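Gostdale Repair Workshop
Progress report to the Kunholm Fund
17 July 2020
Prepared by Ulla Haugen

Work since the last report

The two-arm station is now in regular use at the tool return bench. Its job is to put hand tools back into trays after a shift, which the bench staff used to do themselves before going home. The station has handled 1,304 tools in this period, and 799 of those were placed without anyone stepping in. The rest were finished by hand.

Hex keys and screwdrivers remain the main work. Long tools lying across each other in a tray are still the hardest case, and Vidar Myklebust has spent most of his hours on the grip settings for them. Both arms can now work over the same tray area, one reaching in from the side while the other covers the tools on the counter in front.
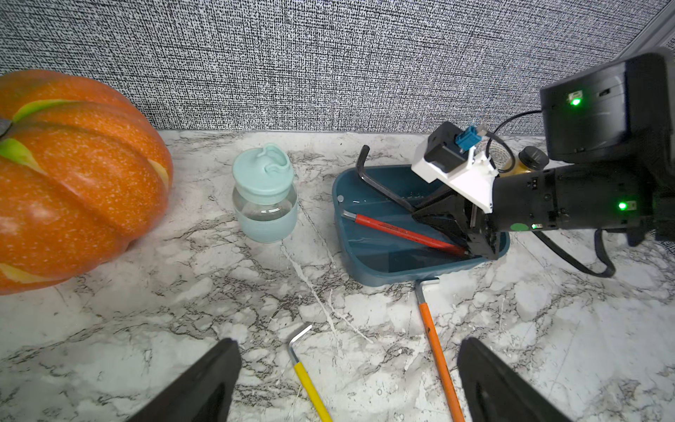 Effect on staff

Bench staff leave 27 minutes earlier on days when the station runs. Hedvig Midtbø has moved from tray sorting to checking worn tools, a task we had been behind on since the spring. She asked for training in basic fault recovery and has completed it. Borghild Eklund will take the same training in September.

Two people said they disliked finding their own trays rearranged. Personal trays have been taken out of the routine. No positions have been cut, and hours are unchanged.

Still open

Grip pads wear faster than we budgeted for. Roald Bråten is getting a price from Pirnasari for a second set. We also need a decision on whether the evening shift should be included before the next payment.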